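I figured the arms would be the hard part of a sorting cell. Then I spent a day with Shih-chieh Yang, who writes planning software at Gono, and all we talked about was wires – floppy, tangly, maddening wires!

Her planner, Drasa, scores 800 possible grasps before an arm moves, then keeps 3. A circuit board is easy (it holds its shape). A harness flops into a new one every time, so Drasa plans again after each pick. 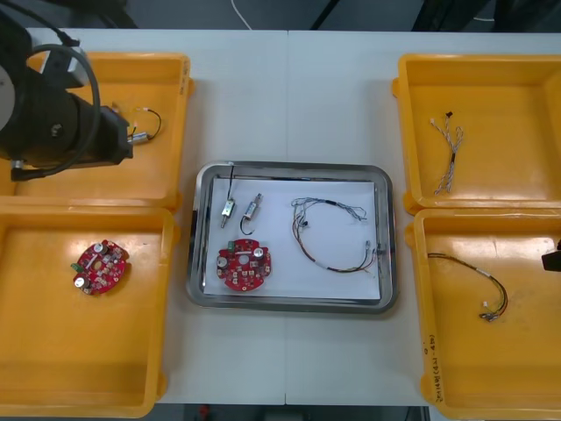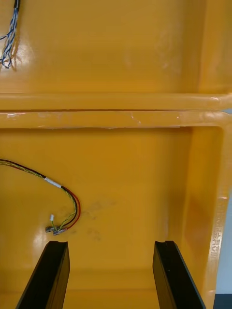
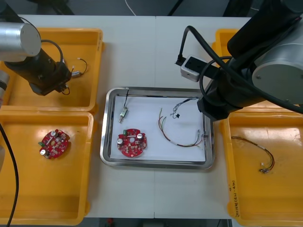 What happens when the planner can't find a good grasp?

It stops the arm and asks a person to choose one.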